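Preltiteo compares two grippers on plates and napkins

The home robot group at Preltiteo has started a new round of gripper tests in May. The group wants to decide which gripper will go on its arm for the next year, and it is testing them on things that people leave on a table after a meal.

Two grippers are in the comparison. The first is a short two-finger model from Plernine. The second comes from Sandhu and has longer fingers with a soft surface. Both are mounted on the same arm and run with the same controller, so the software stays equal for both sides.

"In our old tests we used blocks and cups, and every gripper looked good," said Negin Golestani, who leads the work. "A paper napkin is a different matter. It has no fixed shape, and when you press it, it changes again. A flat plate is also hard, for the fingers must come under the rim without pushing the plate away."

Each gripper gets 15 tries on every object. A try counts as good when the object is lifted and held for five seconds. If the object falls, or if the fingers hit the table too hard, the try is marked as failed and the operator writes down the reason. Between the tries the object is put down again by hand, each time in a slightly different position.

The group chose to work with home furniture and not with a laboratory bench. According to Golestani, old wood is more difficult for the cameras than a clean white surface, and a corner with walls leaves the arm less space to turn. Cables are not cleared away before a try, as they would not be cleared away in a real home.

The first results are expected when all six objects on the list are finished. Until now only the plate and the napkin have been tried with both grippers. Golestani did not want to name a winner, but she said that the short fingers are easier to control close to the table top, while the longer ones reach better over the edge of a plate. She also said that the operators had to lower the speed of the wrist after the first day, when the Sandhu gripper touched the wood several times.

A second question is the camera. The group now uses one camera from Prunda on a fixed stand, and it is thinking about a smaller one at the wrist. This would give a better view between the fingers, but it adds weight and one more cable to an arm that already carries several. The camera test will be done separately, after the grippers, so that the two results do not mix.

The full table of results will be published on the project page, together with the list of objects and the settings of the controller.

The two-finger gripper over the table during the plate and napkin tests.
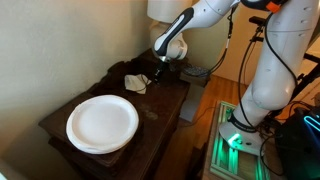 More news from Preltiteo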